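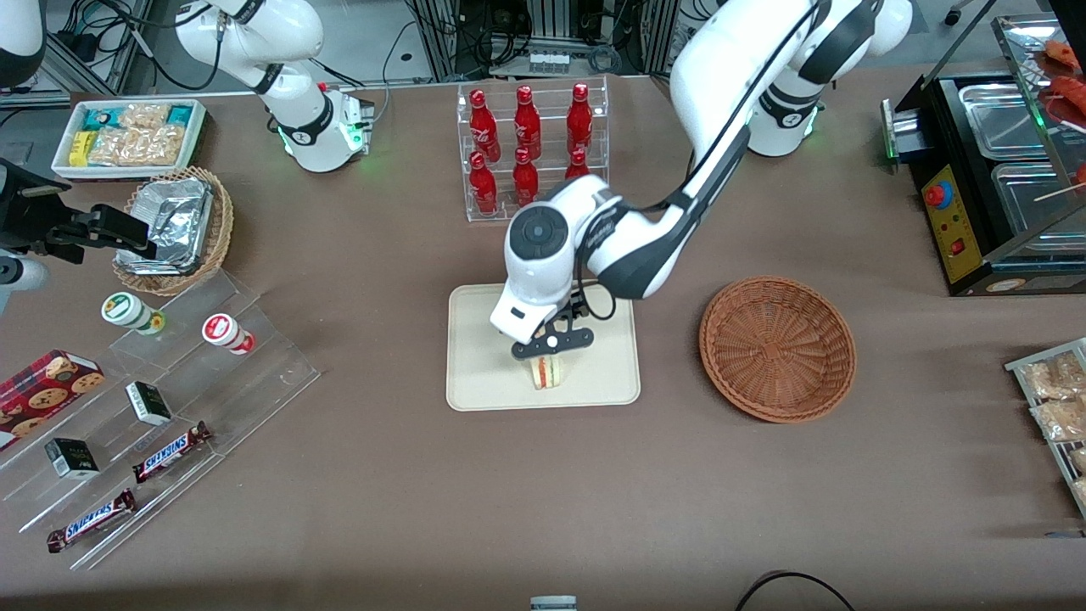 A sandwich on the tray, Cokes in the rack

About us

Hi, I'm Ayane! I started Ornard after seven years in HR, most of them spent answering the same handful of questions. How many vacation days do I have left? Does my dental cover my kid? Who do I send this form to? I liked the people asking (mostly) but I'd get to Thursday afternoon and realize I hadn't done a single thing on my own list.

So I wrote a very ugly little tool that looked up answers in our employee handbook. It lived in a spreadsheet and broke if you typed a question mark. My coworkers used it anyway, and one of them, Kristaps Navickas, got so annoyed by the question mark thing that he rebuilt it over a weekend. He's now our head of engineering and still brings it up.

What we make

Our product is called Eltarar. It's a help desk for HR teams at small and midsize companies. Your people type a question in the chat tool they already use, and Eltarar finds the answer in your own policies and shows them which page it came from. If it can't find one, it says so and passes the question to a real person on your team, with the whole conversation attached so your employee doesn't have to start over.

We work best with companies of up to 200 people. Bigger than that and you probably want one of the large HR suites, and I'll happily tell you so on the phone (I've done it, and our sales numbers have the bruises to show for it).

Last September our customers' employees asked 2,051 questions. The top subject was parental leave, followed by expenses, followed by a truly surprising amount about parking.

Who we are

There are 15 of us now, spread over two floors above a bike shop on Pleltberg Street. Besides me and Kristaps, you're most likely to run into:

Rūta Sepp, customer setup. Rūta reads your handbook cover to cover before you go live and sends back a list of everything that contradicts itself. Customers dread the list and then thank her for it.

Dong-hyun Myung, design. If a button says what it does in plain words, that's Dong-hyun.

Bhupendra Garg, privacy and security. Ask him anything about where your data is kept and who can open it. He'll answer in more detail than you expected, so get a coffee first!

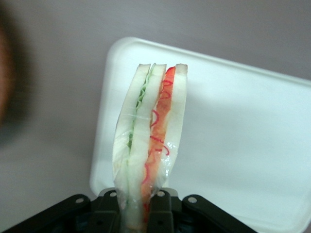
Half a sandwich, white bread

How we work

We close at 5:30 and we mean it. Support is answered by the same people who build the product, taking turns a week at a time, and everybody does it, me included. New hires spend their first week on it too, sitting next to whoever's on duty, which is a bit of a deep end but they learn the product fast.

We don't read private messages, we don't score employees, and we don't sell reports on who asked what. We've been asked for that last one more than once and the answer is still no.

Our first customer was Adomaitis, a family-run flooring company, and they're still with us. They also still print their handbook on paper, so Rūta types in the changes.

Come say hi

If you'd like a demo, fill in the form on the contact page and pick a time. It takes half an hour and you'll get me or Rūta. Bring your messiest policy.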